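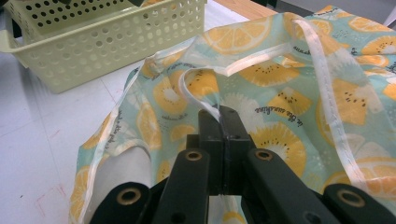
Search the boards Go

Can they do the chores yet?

Last updated March 25, 2025

trerklow60
So my sister asked when a machine will fold her laundry -- and I said towels, maybe, but don't hold your breath on aprons. All those straps and loops! I sew them for a little shop in Flonddale and even I get tangled up some mornings.

brunholm_bench
I'd disagree, kindly. Our shop has an arm that sorts 700 brackets a shift and hardly drops one. Cloth is next, I'd say.

trerklow60
Brackets hold still, dear. Pick up an apron by one loop and you've got a whole new shape.

yoon_mends
With you on the straps. I can fold 30 in the time it takes my kettle and a phone call, and I'd still pay $295 for something that did it half as fast.

brunholm_bench
Fair enough -- ask me again next April.

Print this thread
E-mail to a friend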